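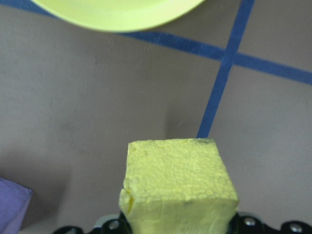
Yellow foam cube, with the chip on its left edge and a small smudge near the back corner of the top.

Progress report on the Skarkden foam block sets, 30 Jan 2026
From: Macarena Escobar
To: the Onton small grants desk

Hi all,

Good news first — the cutting is done! We have 3,634 blocks on the shelves, which is plenty for the 50 classroom sets you're paying for, plus a healthy pile of spares. I really didn't think we'd get there before the end of the month, and I'm thrilled.

Now the less shiny part. The edges still bother me. Look at the yellow one and you'll see the upper rim is a bit rounded and uneven, and the left side bulges out a little. For a kid stacking a tower that's fine (I've built a lot of towers this month, all in the name of work), but the chips are another matter. Once there's a notch, little fingers go straight for it and start picking. So I've made a rule: smudges get wiped and the block stays in, chips go in the spares bin.

I tried 2 coatings to toughen up the surface. The one from Driltetti went on nicely but left the blocks too slick to stack. The Dvořáček one keeps that bumpy, beady feel the teachers liked so much, so I'd like to go with it. The color comes out a touch deeper, and I think the yellow can take it.

Money: I have $1,000 left on the materials line. I'd like to move all of it over to coating and storage bags, if that's OK with you. Could you let me know by the end of next week? The coating order has to go in soon after that.

Still to do are the coating, the bagging and the teacher card, which I keep rewriting — it's too long again. Sets go out to schools in June as planned.

Thanks so much,
Macarena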